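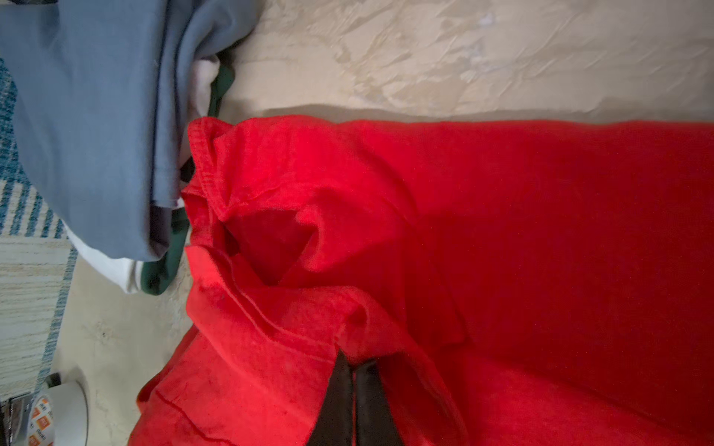 **How do you get a T-shirt folded when it comes out of the basket in a wad?**

Find the hem first. Pinch it at the two side seams, let the rest hang, give it one good snap and lay it down face first. Everything after that is just folding.

OK, that's the short version, and if you only have a minute you can stop there. The longer version follows, plus dates for the fall clothing swap and the usual begging for hangers.

## Folding, the long way

A lot of you wrote back after the September item on sorting and asked about the folding end of it. Fair enough. We fold a LOT of shirts at the Clirstead swap room and people have opinions.

What works for us:

Start with a clear table. Waist high if you can get it. Folding on a bed is fine for ten minutes and then your back hears about it.

Look for a stitched edge. Any edge. On a bunched-up tee the neck, the sleeves and the bottom hem all look alike for a second, especially on solid colors. Run your fingers along the stitching. The neck is a small loop with a thicker band, the sleeve is a small loop with a thin one, and the bottom hem just keeps going. Keep going with it until you hit a side seam and stop there.

Got a side seam? Hold it. Follow the hem around to the other one. Now you have both bottom corners and the shirt is hanging upside down, which is right. Snap. Lay it down, front to the table, neck away from you.

Then:

1. Smooth from the middle out to the sides. Flat hands.
2. Fold one side in to the middle of the back, sleeve and all. Turn the sleeve back on itself so it doesn't poke out.
3. Other side, same thing. You want a long strip the same width top to bottom.
4. Bottom hem up to just short of the collar.
5. In half again if it's going in a bin, leave it if it's going on a shelf.
6. Flip it over. Size tag showing at the neck.

Long sleeves get one extra step – fold the sleeve straight down along the strip before you bring the other side over. Don't wrap them around the back, they come loose as soon as somebody picks up the pile.

Kids' sizes, skip step five. Too small to bother.

## Inside out or not

Fold right side out for the swap. Always. At home do what you like. Korkor Abubakari, who runs the Tuesday table, washes everything inside out and leaves it that way until it's going on a body, and her reds are still red after years of wear, so there's that. But shoppers want to see the front of a thing, and a pile of inside out tees looks like a pile of rags.

If a shirt comes in half and half (one sleeve in, one out, you know the ones) reach in through the bottom hem, grab the cuff, and pull it back the way you came. Faster than shoving it through from the neck.

## Pilling and fuzz

Cotton jersey pills. Mostly under the arms and along the sides where it rubs. It isn't a reason to toss a shirt and it isn't a reason for us to turn one down. Lay it flat, pull the fabric snug with one hand, and go over it with a fabric shaver or a plain disposable razor. Light strokes, all one direction. Stay off the seams, a razor will go right thru a stitch and then you've got a hole to mend.

Little specks are usually lint from something else in the load. Try tape before you try anything wet. If tape doesn't lift it, treat it as a stain and put the shirt in the wash-again basket, not on the shelf.

We get asked about brights. Wash with like colors, cold, and hang them out of direct sun. New reds by themselves the first couple of times. Someone donated a lovely set of pink dish towels last spring that I'm fairly sure were white when they were bought.

## What counts as swap-ready

Yes please: clean, dry, both hems stitched down, neck not stretched past its shape, light pilling.

Maybe pile: loose thread at the hem, a single small hole on a seam, missing size tag. Put it in the mending tote and someone will have a go at it.

No thank you: anything damp, anything with a smell, underarm stains that have gone stiff. Those go to the textile recycler, so you can still bring them – just bag them seperately and write RECYCLE on the bag. Big letters.

## Dates and bits

The spring swap moved 1170 pieces, tees being the biggest pile by a mile. 73 bags came in over the drop-off days and we ran short of table space on the first afternoon, so this time we're opening the side room as well. Tees and tops in there, pants and coats in the main hall, shoes by the door where they've always been.

Drop-off starts 10/6/25 and goes until the end of the week, same hours as the library desk. Please don't leave bags on the steps overnight. We had rain on them in June and had to rewash the whole lot.

We have 26 folding shifts to fill and I've got names next to four of them. Shifts are two hours. You get a table, a chair if you want it, coffee, first look at the racks before the doors open. You do not have to be good at folding!! See above. If you can find a hem you're hired.

Hangers: adult size, any kind except wire. We are out. Truly out.

Also wanted, to borrow or keep:

- a steamer that doesn't spit
- bins with lids, the long shallow sort
- one more folding table
- masking tape and fat markers

Somebody left a gray cardigan on the back of a chair after the last sorting night and I nearly put it out on the rack. It's in my desk drawer. Come get it.

Sign up on the sheet by the front desk or reply to this and tell me which afternoons you can do. If you've got a different way of folding, bring it along and show us at the table, just keep the bin piles the same width or the lids won't close.

Next issue: socks, and what to do with the singles.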